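Print this article
E-mail this article

Household chore automation

Household chore automation is the use of machines to do work in the home, such as washing, cleaning, cooking and putting things away. Some of this work was given to machines long ago. A much larger part is still done by hand, and it is the subject of present research.

Appliances and robots

The washing machine and the dishwasher are the most successful household machines. Both work in a closed box, and a person must load and unload them. The robot vacuum cleaner moves by itself, but it does not lift or hold anything. A general household robot would have to handle many different objects, in rooms which were not built for it.

Picking up and putting away

The task used most often in tests is moving one object into a container. For a person it takes a second or two and needs almost no attention. For a machine it contains several separate problems: to find the object, to choose where to hold it, to close the fingers with the right force, and to let go over the right spot. Soft or smooth objects, for example fruit, are more difficult than wooden blocks. Clear glass is difficult too, as many depth sensors do not measure it well.

The Plerkemow trials, directed by Sobia Naqvi, compared 19 kitchen tasks over 3000 attempts. The machines completed 1471 of them without help, or almost half. Most of the successes came from simple transfers between a table and a bowl. Folding a dish towel and opening a bag of rice were the weakest tasks.

Two arms

Early systems, such as the Garkanis kitchen arm, had one arm only. With two arms, a machine can steady a dish with one and place food with the other — the way people usually work. The cost is that the two arms must not hit each other, and their timing must agree. The Rotlow method solves this by planning both movements as one. Gwion Ifans has criticized it as too slow for a real kitchen, where objects are moved by other people during the work.

Cameras placed near the gripper are common in this field. They give a close view of the place of contact, but at short distance one dish can fill a large part of the picture, and shadows may be taken for objects. A second camera placed higher is often used to see the whole table.

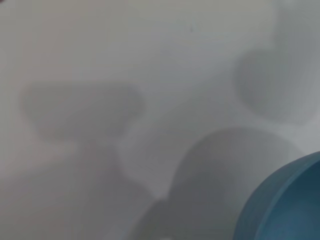
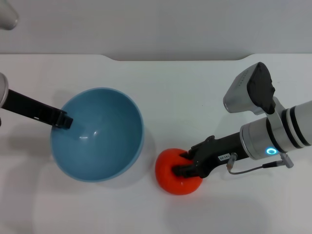
The blue rim at close range, and a tabletop with a blue bowl, a tomato-shaped object and two robot arms.

Shop-floor work

In factories the same movements have been automated for longer, with better results. Parts arrive in known positions, the light does not change, and people are kept apart from the machine. The Vukčević packing line, a frequently cited case, fills 807 trays in one shift. When parts of mixed shape are put in the same bin, however, the speed falls and a worker has to stand by.

Present state

Machines can do some chores in part, mostly under supervision. No system in the studies named in this article could clear a table, wash the dishes and put them away in a home it had not seen before. Opinions differ on when this may change — Naqvi expects that single tasks will be sold first, and Ifans doubts that homes will accept a machine which needs help every few minutes.

Contact the editors | Copyright, all rights reserved | Back to top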